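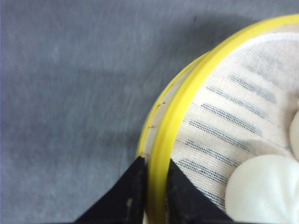 Xuân Tiêu asked whether a small workshop should budget for the arm first and the work-holding afterward, or the other way around. The Divville sewing room planned its purchases arm first, and would not do so again. The advice that follows is arranged in the order in which the money should be committed.

Home Kitchen Sewing Room Workshop Planning and Buying Contact

Planning the Purchase of a Small Robot Arm for Hoop and Fabric Work

Start with the task. Before requesting a quotation, write down one job that the arm is expected to do, in a single sentence. "Take hold of a round plastic hoop at the rim and set it down on the next table" is a usable sentence. "Help with embroidery" is too broad to price, and a supplier will generally answer it with a larger machine than the room requires.

Measure the hoops. Record the outside diameter, the depth of the rim and the thickness of the inner and outer rings together, with fabric in place. A hoop dressed with heavy cotton is thicker at the rim than the same hoop when empty. The gripper must open wider than the largest of these figures and close to less than the smallest. The Divville room keeps this list taped inside the supply cabinet and sends a copy with every inquiry.

Set the budget in two parts. Of a total allowance of 3,000 dollars, the room now reserves up to 295 dollars for fingers, pads and mounting hardware. Dralurov and Pindport were both asked to quote, and both listed the fingers separately from the arm. Buyers should check this line with care. A low price for the arm may leave it with no means of holding anything.

Choose fingers for the rim. Smooth plastic is slippery and curved, and straight fingers touch it over a short length only. Ask for a sample set and try it on your own hoops. Soft pads are worth the additional charge where the fabric is printed or marked, as the edge of a hard finger can rub the cloth inside the ring. Pads wear out. Order a second set with the first and record the date on which each set is fitted.

Allow for loose items. Cotton filling, thread ends and needles all find their way onto a work table. Filling is light and easily pushed aside. Thread ends collect near the rim. Keep a lint roller within reach of the station and use it before each session. Needles and pins are to be returned to a closed tin before the arm is switched on.

Plan the table surface. A cloth cover protects the hoops and reduces noise, but it also shifts. Clamp it on all sides, or choose a rubber-backed mat. Plain, dark or mid-tone covers make pale fabric easier for a camera to distinguish. Where the arm has a camera near the gripper, try the cover under the room's own lamps before buying a full length of it.

Consider hiring first. Khúc offers an arm on a monthly agreement, and the Divville room took this option in February. The charge was 73 dollars a week, with delivery included. A hire period will show how often the machine is in use. Keep a sheet beside it and enter the start and finish of every session – including the sessions that were abandoned.

Provide for training time. Nine hours were set aside for each member of the room, and this was sufficient for setting up, stopping and restarting the arm. Teaching it a new movement took longer and should be budgeted separately.

Read the service terms. Confirm who pays the freight on a return, whether the fingers are covered by the warranty, and whether replacement pads can be bought singly. Obtain the answers in writing – a telephone assurance is difficult to rely on later. File them with the quotation and the hoop measurements.

Page last reviewed Apr 10, 2018. Measurements sheets for hoops and frames are available from the sewing room desk.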